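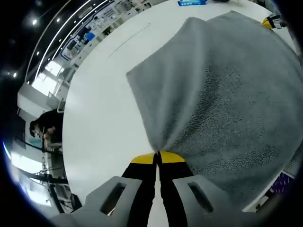 July 2020

Saturday, and my wrists are still sore from the week. We finished Friday at 3,076 folds since the count was started again in March. Anatole Gaillard writes the number on the sheet by the door and I initial it, and then we go home.

I want to put down how the job goes now, before I forget it was ever different. When I started at Gestwood I folded towels by hand for the Uremthorpe laundry, on my feet, two piles, gray in one and white in the other. I was quick at it. Now I fold the same gray towels with a gripper in each hand, much slower, so that the folding line they are building at Lepik can learn from it. You pinch a corner, bring it across, let go, smooth down the edge. Then you pull the towel into a heap and do it again. A good fold and a poor fold pay the same, but a poor one gets marked and does not go into the total.

The first week I kept wanting to put the things down and use my fingers. The thick towels are the worst. If you take too little of the corner it slides out, and if you take too much the fold comes out fat on one side. I have learned to come in low and close the tips before I lift. Marlina Gunawan showed me that on my second day and I have done it her way ever since. She also told me to keep my elbows in, which I forget by mid-afternoon every day.

Some things are better. I can stop when I like between towels. It is cool and it is quiet, and my feet do not hurt. At the laundry the dryers ran all day and in summer you went home with your shirt stuck to you. The pay is a little higher, though the hours are fewer, so it comes out about the same by the end of the month.

What is not better is harder to write down. At the laundry there were 6 of us on the folding side and we talked all day, and the hands did the work by themselves. With the grippers you have to watch what you are doing. I can go a whole morning without saying a word to Anatole, and he is a man I like. Also I used to be able to look at a finished cart and know I had done it. Now the towel gets pulled apart again as soon as it is folded. At the end of the day there is the number on the sheet and the same stack of towels.

On Wednesday Khairul Kusuma came over from Lepik to talk about the schedule. The line goes into the laundry in stages. The first one will take the bath towels only, 350 an hour if it does what they want, and the sheets and robes stay with people for now. I asked how many people. He said that was for Uremthorpe to decide and he did not have the answer. I believe him, but I had hoped he would say more than that.

He did say they will need somebody beside the machine to feed it and to pull out the ones it gets wrong. I have put my name down. I would be on my feet again, and there would be carts. 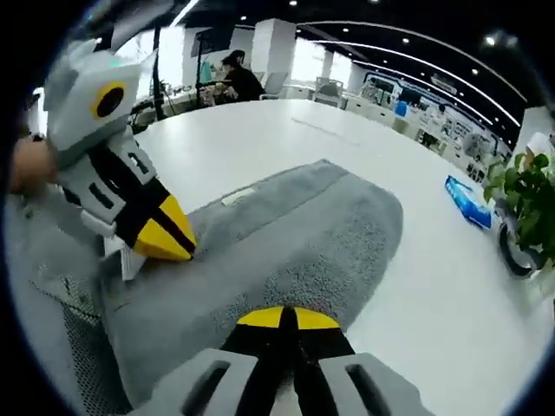
Subira Mrema told me on the phone last night that I was a fool to be teaching it. She said she had done eleven years on that folding table, and if they wanted her hands they could have paid for her hands. I did not argue. I said the towels would be folded by somebody's machine whether I was in it or not, and she said that was what everyone says, and then we talked about her mother's hip.

I have thought about it most of today. I do not think I am a fool, but I do not think she is wrong either. Akua is training on the Droltel washers, where they changed over first, and she says the work is all right once you know which alarm means what. She earns more than she did. Two of the women she started with were not kept on.

Laundry of my own to do this afternoon. I folded it on the bed, by hand, and it took no time at all - I even did the fitted sheet properly. Need to buy wrist cream and pay the water bill. Back in on Monday, robes next if the gray towels are done.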